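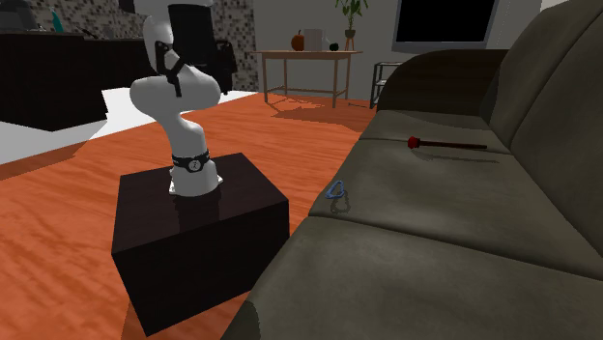
Does handing the collection of left-behind items to an arm reduce the work of the cleaning staff?

It moves the work more than it reduces it. Staff bend and reach less, but they spend part of the saved time checking what the arm has picked up and dealing with the items it refuses.

4.2 Changes to the clearing task

At Plindilham, the cleaning of furnished lets is divided into clearing, wiping and resetting. Clearing covers any small item left on seats, tables or floors. Before the trial, one cleaner did all of it and wrote each find on a paper slip. Under the revised procedure, the arm handles seats only. The cleaner keeps tables and floors, and also signs off the electronic list that has replaced the slips.

The procedure was rehearsed in simulation before any change was made to the rota. We ran 500 simulated pick attempts in furnished room layouts and used the failures to write the instructions given to staff. Items with an open outline were treated as a separate class, as the fingers can close on one side of the outline or across its full width. The two grips call for different release settings at the tray. Long thin items were also listed separately, and the cleaner may choose to take these by hand.
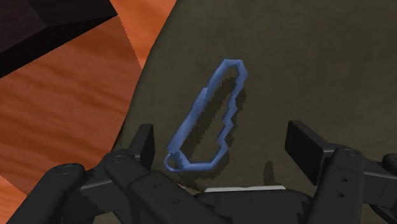

Figure 3. Simulated gripper with a blue loop-shaped item between the left and right finger pads.

Interviews were held with 6 cleaners in January. Most of them raised the matter of pace. In the old procedure a cleaner could clear a room in any order; now the seats have to be left until the arm has finished, and the remaining tasks are fitted around it. Two cleaners described this as waiting. The shift lead, Nerea Sepúlveda, described it as a planning problem and reordered the rooms so that wiping in one overlapped with clearing in the next.

Responsibility for lost items was less easily settled. The signed list names the cleaner, although the pick was made by the arm. Following a request from staff, the list now has a separate column for machine picks. Training was extended from 40 minutes to a full morning, with most of the added time given to stopping the arm and recording a refused item. Pay grades were not revised during the trial, and we return to this point in Section 5.

Rumex Working Papers | Contact the editors | © 2024 | Back to top

Reader comments

G. Cifuentes
Was the waiting time logged, or does it come only from the interviews? We had the same complaint at Flolby and the logs gave a smaller figure than people remembered.

Pereyra Lettings
The separate column is sensible. We would want the refused items on the same sheet.

Gonzalo Cifuentes
Second the point about refused items. I would also like to see the release settings in an appendix.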